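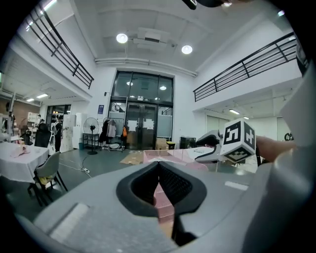 Kekine opened its ground-floor hall to visitors in November for an afternoon of demonstrations on how robot training data is recorded by hand. The company registered 320 people between 1 p.m. and closing, in groups of up to 18. Most were engineering students from Vullham, along with staff from local packaging and assembly firms.

The sessions dealt with tabletop handling. An operator takes a gripper in each hand and works through a short task at normal speed, and the recorded motion is later used to train a two-armed robot. Square black-and-white markers on the grippers let the software work out the position and angle of each tool.

"We record the hands first and worry about the arm later," said Oriana Fuentealba, who leads data collection at Kekine. "If the person hesitates, the recording hesitates too, so we throw out a lot in the first week."

The task chosen for the open day involved a pink box with a hinged lid on a round table. According to Fuentealba, lids are a useful exercise because the two hands have different jobs: one steadies the box and the other follows an arc. Small errors in timing show up quickly.
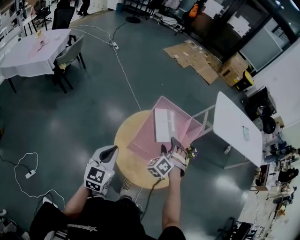

Recording and review

Kekine keeps 430 recordings of the lid task from the current round. Of these, 379 passed review and went into the training set. The remainder were rejected, mostly for lost marker tracking or for a grip that slipped partway through the motion.

Arwel Lewis, who handles review, took each group through the checks at a workstation. Every recording is trimmed, matched against the clock of the second gripper and played back at half speed. A reviewer then marks the points where contact begins and ends. Lewis said the last step is still done by eye – the automatic version places the start of contact too early when the object is thin or flexible.

Objects are changed regularly so that the trained system does not depend on one shape or size. The desk items in use come from ordinary office supply stores.

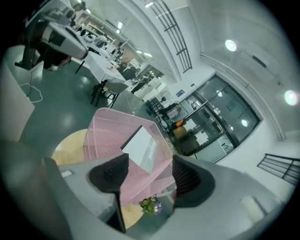 Open mesh and slanted walls are harder than flat board, Lewis told one group, and upright cards are harder again, as a finger can push them over before the pads close. Recordings with such items are kept in a separate set and weighted differently in training.

Several visitors asked about finger wear. Agustina Cáceres, a hardware technician, said pads are inspected at the start of each shift and replaced on a fixed schedule, and that the two grippers of a pair are always changed together.

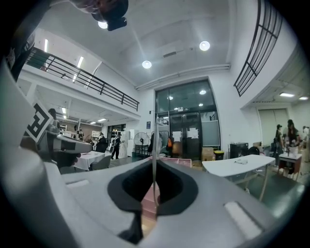 Next visit

A second open afternoon is planned at the Ojeda site, with a longer session on cable handling. Groups will again be limited to 18, and registration is through the Kekine front desk.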